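Prekholm Community Hall Acoustic Upgrade
Second progress report to the Ramanauskas Fund
Reporting period: February to April
Prepared by Jin-sol Na, project lead

1. Status

Stage 1 (baseline measurement) is complete. Stage 2 (ceiling and wall treatment) is under way in the main hall and has not started in the two meeting rooms. Expenditure remains within the approved budget. One variation is requested in section 5.

2. Baseline measurement

Reverberation time was measured in the unoccupied main hall at six microphone positions and two source positions, using interrupted pink noise. The mid-frequency average was 2.3 seconds, against a design target of 1.1 seconds for speech. The longest decay was in the 250 Hz octave band, which we attribute to the bare masonry on the north wall and the sealed timber floor.

Background noise was measured with the ventilation on and off. The fan contributes a tonal component at 160 Hz that is audible in the rear third of the hall. Replacement of the fan mounts was not in the original scope and has been priced separately.

3. Work completed

Main hall ceiling: 193 panels fixed out of the planned total. The remaining panels are on site and stored flat. Fixing stopped for nine working days while the electrician relocated two cable trays.

North wall: battens installed and checked for level. Insulation is cut but not yet fitted.

Small rooms: no permanent work. Fabric and furnishing options are being compared before the layout is fixed.

Light timber tabletop and dark cloth

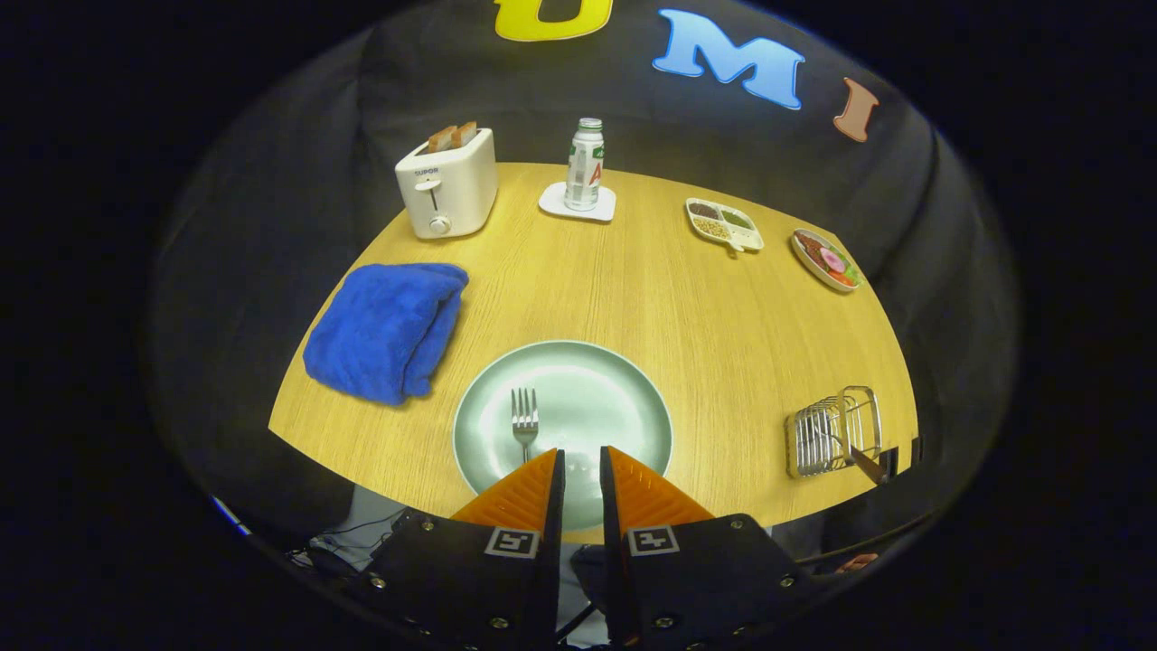
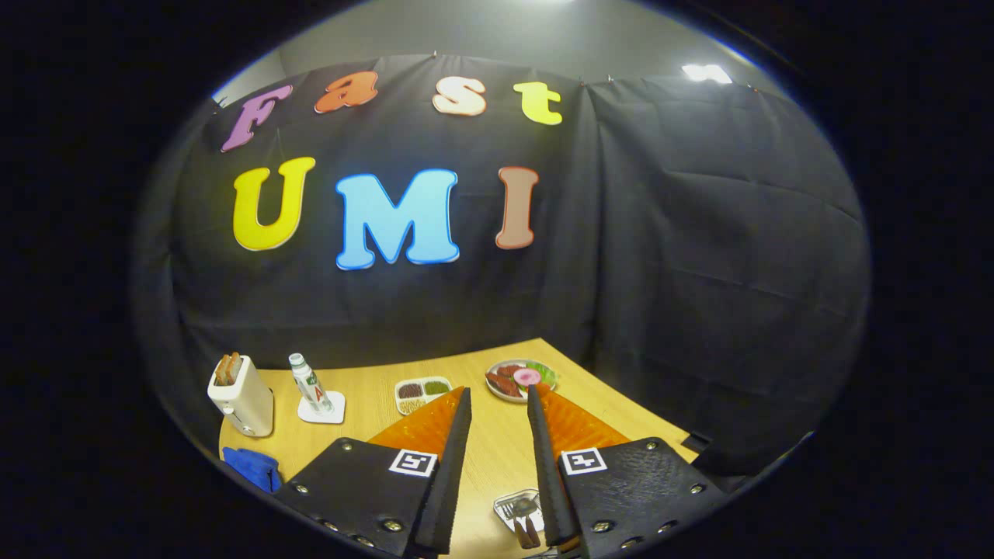 4. Delays and risks

The acoustic board supplied by Asasia arrived with the wrong edge profile on one pallet. The supplier replaced it at no cost, but the exchange took 23 days. The program has been adjusted and the completion month is now August instead of July.

The Trurnville choir and the seniors' exercise group have moved to temporary premises until the main hall reopens. Both have agreed to the revised date in writing.

Access to the roof space is restricted on days over 35 degrees. This did not affect the current period and is unlikely to affect the next.

5. Variation requested

We ask the Fund to approve a transfer of $1616 from the contingency line to mechanical works, to cover rubber isolation mounts for the ventilation fan. The total grant would not change. Without the mounts, the tonal noise will be more noticeable once reverberation is reduced - the treatment does little at that frequency.

6. Next period

Complete the main hall ceiling and north wall. Repeat the reverberation measurements at the same positions. Confirm the treatment for the small rooms and place the order by the end of June. The third report will include the before and after results by octave band.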